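Three slices, two fillings: a morning with a sandwich maker
5 Mar 2019

The kitchen of Skeven is at the back of a former shoe shop, behind a door that does not close well. When I came, the bread was already out on the long table and the owner was cutting the first pieces. She asked me to wash my hands and to stand near the fridge, where I would not disturb.

She started the business in April with one helper and a borrowed slicer. Before this she worked in the canteen at Trelton, and she says she learned there mostly what people leave on the plate. "They left the middle," she told me. "The bread in the middle was dry, and the filling was only at the front, so it looked good in the window. After two bites you had nothing."

Her own sandwiches also have a slice in the middle, and I asked her why she kept it. She laughed at this. "Because then I can have two different fillings and they do not fight. The green on one side, the red on the other. If you put them together, the lettuce becomes soft and everything tastes the same."

The white bread comes from Deák, the bakery on the corner, and it is delivered before she opens. She does not use it at once. It must rest for 30 minutes with a cloth over it, otherwise the knife pulls the crumb. "My helper thinks I am too strict with this," she said, "but he is not the one who answers the phone."

About the red filling she did not want to say much. It is cut in thin strips, she makes it the evening before, and there is a little vinegar in it. I asked for the rest of the recipe and she offered me coffee.

The wrapping took more of our time than the cooking. She pulls the film tight over the cut side first, so the layers can be seen, and gathers what is left at the back – customers choose with their eyes, she says, and they want to see all three slices. 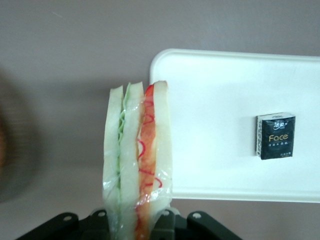 On film, boxes and the price

She tried paper boxes from Plondent for nearly 5 weeks. They were nice to hold, but the bread dried at the corners and people opened them in the shop to look inside. Now she is back to clear film, and she is not completely happy about it. "I would like something better. I ask every supplier. When it exists, I will buy it."

A sandwich costs four euros, the same as on the first day. She knows that the shop near the station asks for more. I asked if she will raise the price this year, and she looked for a moment at the bread before she answered. "Maybe when the rent goes up. Now my customers come with the coins ready in the hand, and I like this."

At the end she gave me one for the train. I ate it before I reached the platform.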